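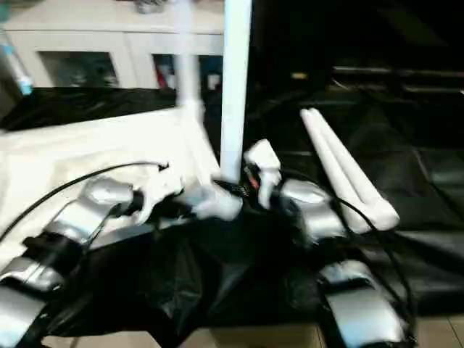 The Cover

The Zusell shelter arrived at Lehner on the morning delivery with a returns label and no reason code. Reason codes run from wrong colour to death of purchaser. Where the box is blank, the item goes to the long bench and is put up in full before anyone may decide what it is worth, and the long bench was mine.

I should describe the product. It is a fabric cover, black, cut and sewn in one piece, held up by white plastic tube. The tubes push into one another at the joints. Along the hem the fabric is gripped by white clips with a hooked end, the hook going over the tube and the jaw closing on the cloth. When the clips are on, the fabric is under even tension and the whole thing stands. When one clip is off, the tension moves to its neighbours, and after a while they go too. The makers sold it for plants, bicycles, garden chairs and, in the later leaflets, "general household use".

I had tested a lot of them. The faults were known. The thread ran out at the corners, the tube went brittle if it had been left outside over the winter, and the clips opened up at the jaw. A clip that has opened by the thickness of a coin will hold in a room and let go in a wind. We had a gauge for it, a steel wedge on a string, and you slid the wedge into the jaw until it stopped and read off the line.

The job number was 3205. I wrote it on the sheet and unrolled the cover.

It had been folded by someone who knew how. Most returns come back stuffed into the carton with the tubes on top and the clips loose at the bottom among bits of tape. This cover had been folded in half along its length and in half again, hems together, then rolled from the closed end so that the air went out of it. The clips were in a cloth bag with a drawstring. The bag was not part of the product. I set it aside, as the rules require for foreign items, and noted it.

The tubes were tied in two bundles, long and short, with kitchen string. The knots were the same on both. I cut the first and then untied the second, which took longer.

Putting up the shelter takes one person if that person has done it before. The leaflet says two. You join the uprights to the base, lay the fabric over with the seams outward, and start the clips in the middle of each side. A beginner starts at a corner, because a corner looks like a place to start, and by the third side the cover has crept and there is no cloth left to grip. You go from the middle outward, one clip to the left and one to the right, and pull with the flat of the hand.

I had the uprights in and the first side done when I found the pencil.

It was on the tube itself, on the side that would face inward. A short line, and a date without a year. Above it was a second line and a second date, and so on up the tube, at uneven distances, the lowest at the height of my knee. The plastic takes pencil poorly. Some of the marks had been gone over more than once, and one had been scratched in with a point.

My first thought was plant growth. Customers do that. A woman in Trelach once sent back a shelter with the whole life of a fig tree written down one corner, including an operation. But plants slow in winter, and these did not. They rose through January much as they rose through June. In one place the gap was wide, nearly the width of my hand, and next to it was a small cross.

The sheet has no field for markings on the inner face. There is one for surface condition, with a choice of good, fair and poor. I left it empty and did the clips.

I used the wedge on each in turn. They were all within limits, which was unusual for a unit of that age, and then I saw why. A thin strip of tape had been wound on the inside of each jaw to take up the slack. It was cloth tape, cut with scissors and not torn, the ends brought round to the back where they would not rub. Somebody had sat and done that to every clip. A new set cost very little at the time. Fladeck sold them by the bag and sent them out free if you complained.

By the rules a repaired part is a failed part. I put the clips in the failed tray. Then I needed clips to finish the test, so I took them out again.

With the cover fully up I got inside, which is also part of the procedure. You close the flap, wait for your eyes to settle and look for points of light. Each point is a hole. You put a piece of chalk to it and go on. The black fabric is good for this, and a hole that cannot be seen at all from the outside stands out like a star.

There was one cluster of them low down on the left, at the height of someone sitting on the floor. I took them for moth, or sparks. I had the chalk on the first before I saw how they were set out. They had been made with a needle, from within, and they were in the shape of the Plough, with the two end stars lined up on a third hole some way off, which was the Pole Star and had been made a little larger than the rest.

I know that much astronomy. The distance was right, too. Five times the gap between the pointers, and whoever did it had measured.

I sat there for a time. The bench clock could be heard through the fabric. It was warm inside, as they always are, and it smelled of soap and faintly of biscuit. The test allows six minutes for the light inspection and I used more than that.

Allow me to set out the position as I saw it. A cover with holes in it is scrap. A cover with repaired clips is scrap. Tube that has been marked may be resold at the lower grade if the marking can be removed with solvent and a white cloth, both of which were on the bench, and removal takes a minute per tube. The stripped fabric goes for rag and the clips go in the grinder. The credit to the customer for a unit returned without a reason code is 80 per cent of the price paid, and it does not alter with the result. Nothing I wrote on the sheet would cost anyone anything or do anyone any good. I have found that most sheets are like that.

I came out and rang the desk and asked for the sender's details on 3205. The desk said the sender was a house clearance firm. I asked for the address cleared. The desk said this was not held.

"Is it a complaint?" the desk asked.

I said it was a query about a bag.

After lunch I took the shelter down. I did it in the reverse order of the leaflet, clips from the ends towards the middle, fabric off, uprights out. I wet the cloth with solvent and held the marked tube over the bench and wiped the bottom of it, below the lowest line, where there was only dirt. The dirt came away well. I could tell from that how the rest would go.

There is an entry on the sheet that is seldom used. It reads "retained for reference" and it exists so that a bench can keep a good example of a fault to show to new staff. It needs a reference fault. I wrote: clip jaws relined by user, cloth tape, sound method. I wrote: perforations, seven and one, regular. In the space for surface condition I put a tick next to good.

Retained items go on the top shelf behind the bench. I folded the cover in half along its length and in half again, hems together, and rolled it from the closed end. My roll was fatter than the one I had been given. I undid it and did it again with my knee on it. The clips went back in their bag. For the tubes I had to find string, as I had cut one piece, and I had no kitchen string, so the long bundle is tied with the brown stuff from despatch.

It was used for training twice. I put it up for the new people and showed them the clips and let them run the wedge into the jaws. Then each of them went inside to look for light, with the chalk, on their own, and I stood at the bench and waited. The first came out and said there were holes, low down, eight of them. I marked that correct. The second was longer about it. When the flap opened there was no chalk on the fabric.

"Which way was it facing?" the second one said. "In the house."

I said the sheet did not record that.

We turned it all the same. It took one at each end, lifting together and walking it round a step at a time so the joints would not pull, until the flap was to the south wall and the low left corner was towards the loading doors, and north.

Filed under: Short Fiction, Work, Objects
Posted 2 March 2022

More stories
The Weighbridge at Trelach
Instructions for a Borrowed Ladder
Lost Property, Second Shelf
Fladeck and the Missing Lids
A Key for the Boiler Room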